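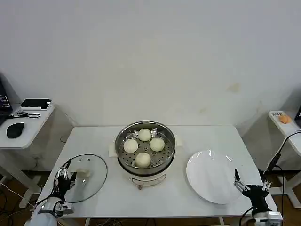

Mudness, 21 avril 2023

Guide d'installation du poste bimanuel, section 4 : chiffrer et commander le matériel

Cette section s'adresse à la personne qui signe le bon de commande. Les sections 1 à 3 supposent que le matériel est arrivé et qu'il convient, ce qui est optimiste. Lisez celle-ci avant de demander un devis, et gardez-la ouverte quand vous le recevrez.

Tous les montants sont hors taxes, en euros.

4.1 Choisir la tâche avant le bras

1. Écrivez en une phrase ce que le poste doit faire. « Manipulation en cuisine » ne suffit pas. « Soulever le couvercle en verre d'un cuiseur, prendre un petit pain vapeur, le poser sur une assiette ronde » suffit.

2. Dressez la liste des objets que les mains vont toucher et achetez-les tout de suite, avant le robot. Un cuiseur électrique, une assiette et un couvercle à bouton coûtent moins cher que les frais de port du premier carton.

3. Envoyez cette liste au fournisseur et demandez une vidéo continue, sans coupe ni accélération, avec vos objets ou leurs équivalents. Une démonstration avec des cubes en mousse ne vous apprend rien sur une pâte molle.

4. Notez la réponse par écrit, y compris l'absence de réponse.

Remarque : le catalogue Grendero classe les préhenseurs par nombre d'articulations. Le critère est facile à imprimer et difficile à exploiter. Un bouton de couvercle demande une prise ferme, un petit pain une prise légère, et le même effecteur doit parfois faire les deux dans la même minute.

4.2 Main à plusieurs doigts ou pince à deux doigts

5. Partez de la pince à deux doigts. Ne passez à la main articulée que si vous pouvez nommer le geste que la pince ne sait pas faire.

6. Si vous retenez la main articulée, commandez en même temps les pièces d'usure : doigts, vis, biellettes. Demandez le prix unitaire de chacune. Les devis que nous avons lus donnent volontiers celui de la main complète et restent vagues sur le reste.

7. Vérifiez que la bride du poignet accepte les deux types d'effecteur. Le mot « universel » sur une fiche technique n'a pas de valeur contractuelle - exigez un plan coté.

Attention : les mécanismes apparents et les aliments font mauvais ménage. La vapeur, la farine et le gras entrent dans les articulations. Demandez l'indice de protection de l'effecteur lui-même, car celui du bras ne le couvre pas. Si le vendeur ne le connaît pas, considérez qu'il n'y en a pas et limitez-vous à des essais à froid. 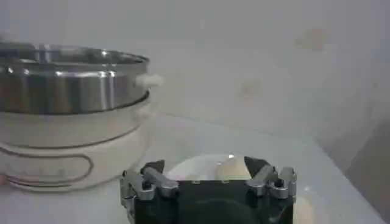

8. Prévoyez une caméra au poignet si la tâche comporte une prise près d'un rebord ou derrière un récipient. La vue de tête ne montre pas toujours le point de contact. Comptez le support, le câble et l'entrée vidéo sur le calculateur, trois lignes qui manquent souvent au devis initial.

9. Testez l'exposition avec votre vrai plan de travail. Une table blanche, une assiette blanche et un mur clair donnent peu de contraste, et l'inox ajoute ses reflets. Une nappe mate de couleur reste l'amélioration la moins chère de tout ce chapitre. Aucun commercial ne nous l'a jamais proposée.

4.3 Mobilier, câbles, surface

10. Mesurez la pièce porte ouverte. Prévoyez une table centrale et au moins une desserte pour l'ordinateur, placée hors du rayon des bras.

11. Ne commandez pas la table du pack. Le plateau Flatwood est facturé 412 et n'apporte rien qu'une table rigide du commerce ne fournisse, pourvu que les pieds ne bougent pas. Poussez-la des deux mains avant de payer.

12. Achetez les goulottes en même temps que les bras. Un poste à deux bras produit beaucoup plus de câbles que le schéma de la brochure, et ils finissent par terre si rien n'est prévu.

Attention : ne faites passer aucun câble sous la table à l'endroit où l'opérateur pose les pieds. Un connecteur arraché au poignet n'est pas pris en charge par la garantie standard.

13. Réservez une prise séparée pour l'appareil de cuisson. Un cuiseur et un contrôleur sur la même multiprise, cela marche jusqu'au jour où le disjoncteur saute au milieu d'une série.

4.4 Lire le devis

14. Repérez la ligne « intégration ». Chez Cattaneo, elle s'élevait à 2128 pour notre configuration et tenait en un seul mot. Nous avons demandé le détail : 33 heures, dont une bonne part de documentation que nous avions déjà. Faites retirer ce que vous savez faire.

15. Repérez la licence annuelle. Demandez par écrit ce qui continue de fonctionner quand elle expire. Si la réponse comprend l'expression « mode dégradé », faites préciser lequel.

16. Ajoutez au total une réserve de 40 % pour la première année. Le chiffre paraît élevé à la direction, qui voudra le baisser. Montrez-lui le prix des doigts de rechange.

17. Refusez tout calcul de retour sur investissement fondé sur une cadence que vous n'avez pas vue tenue pendant une journée entière. Un bras qui pose un petit pain sur une assiette ne remplace pas un poste en cuisine. Il remplace un geste, quand tout est à sa place, et quelqu'un doit encore remettre tout en place.

Remarque : la location est possible chez Grendero et mérite un devis parallèle. Lisez la clause sur l'état de retour, en particulier pour un usage alimentaire.

4.5 Avant de signer

18. Vérifiez que les éléments suivants figurent au devis, avec un prix en face :
- effecteurs et pièces d'usure
- caméras, supports et câbles
- arrêt d'urgence accessible depuis la place de l'opérateur
- transport, assurance et reprise des emballages
- formation, avec le nombre de personnes admises

19. Fixez un critère de réception lié à la phrase écrite à l'étape 1, et retenez une part du paiement jusqu'à ce qu'il soit atteint chez vous, avec vos objets. Un essai réussi dans les locaux du vendeur ne compte pas.

20. Conservez les cartons jusqu'à la fin de la période de retour. Ils prennent de la place et le service achats s'en plaindra.

La mise sous tension est traitée à la section 5. Ne la commencez pas tant que l'arrêt d'urgence n'a pas été livré, même si le reste du matériel est là.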